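Why my planner was slow and I blamed the camera

2020-04-26

For two weeks I believed that the wrist camera was the problem.

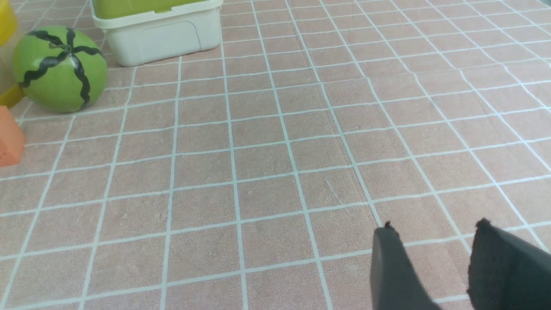

The arm would stop before each grasp, wait a little, and then go on as if nothing had happened. I changed the exposure, and I changed the cable also. The delay stayed the same, up to 300 milliseconds every time.

Yesterday I finally wrote timestamps into each stage of Ulunar, my small planning tool. Perception was finished in 40 milliseconds. The rest was lost in the collision check, where I was building the whole scene again for each candidate pose - even for objects which did not move.

Now the scene is built once per camera update and the candidates share it. The change is small, but I had to touch the old Vasent wrapper, which I wrote in October and no longer understand well. Line 892 has a comment from me that says only "careful".

The lock around the shared scene is still ugly. I will try next to give the planner its own copy, and then run the 3333 saved poses again.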